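Let Them Fold the Laundry
Posted 9/5/21

Every September I get the same look from parents when they ask what the robotics club is building this year and I tell them we're doing clothes. They were hoping for something with wheels, I think, or at least something that throws a ball. I understand! I coached the ball-throwing kind for years, and I loved the noise and the matching shirts. But I've come around to believing that a pile of clothes on a bed teaches a student more about robots than any arena we could tape out on the gym floor. 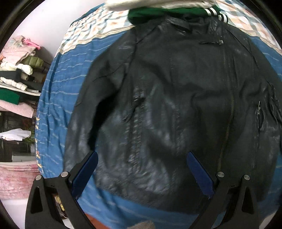

Why a jacket is harder than a maze

A maze stays where you put it. A leather jacket slides and creases, and it has sleeves that go wherever they please, and by the time you've worked out where to take hold of it, it's a different shape from the one you planned for. Our project is called Collano (the students picked the name, and I've stopped asking what it means), and it has 1,043 short recordings in it so far, all made by hand with a gripper. Of those, 114 are jackets, and those are the ones the kids argue over. Do you take the collar or the hem? Is a zipper a help or a nuisance? 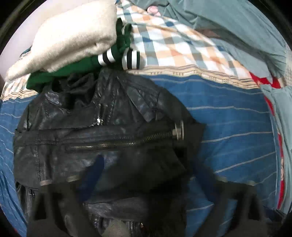

I'd put those arguments up against any trophy. A student who has to explain to a friend why she would start at the hem is thinking about weight and friction and planning ahead, and she's doing it about an object she has known all her life. Younger brothers and sisters can join in too, which was never true back when we were all hunched over a scoring sheet.

Now, the Trosolum league people will tell you that students need a deadline and a crowd, and they have a point. We lost a few members who missed competing, good ones, and I miss them. Progress is slow as well. I went through 71 of the jacket recordings over one long evening, and plenty of them will have to be done again.

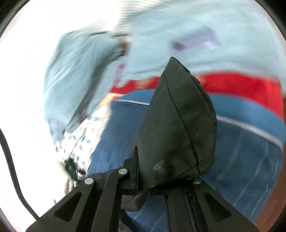 Collano at work: dark leather-like material in the gripper.

Still, if your school is choosing between another arena kit and a season with the laundry, I'd ask you to give the laundry one year. Clear off a bed, bring whatever is in the closet, and let them argue.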